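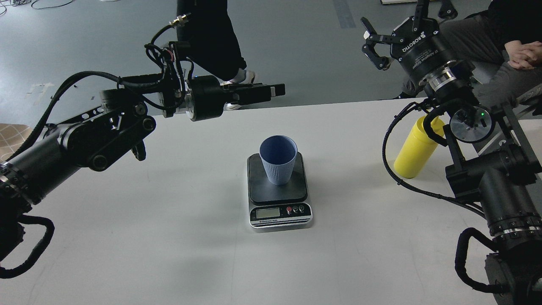 Neusa Bezerra sold bread by the loaf for 14 years before she put a price on one by weight. Her bakery in Stostcombe opens at 7 and is usually out of rye by lunch.

"My mother measured with her hands," she said. "I did the same, and some days the loaves came out small. People noticed. They were polite, but they noticed."

She changed her ways in June, after a long talk with Sebastião Bastos, who supplies her flour from Brunelberg. He told her to weigh the water too.

"Everybody weighs flour," Bastos said. "Then they pour the water by eye and wonder why the dough sticks." 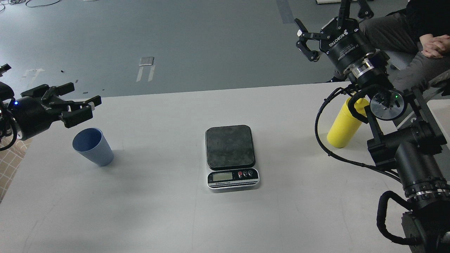

Bezerra now teaches a Saturday class for home bakers. Most of them arrive with measuring spoons and a recipe from a relative. She tells them to start with a plain digital scale and a plastic cup, and to learn what the cup weighs before anything goes in it. "If you forget that, your salt is wrong all day," she said.

The class costs 30 a head and runs through the winter. She has no plans for a second shop.

"I looked at a place in Ukano," she said. "The oven was bad."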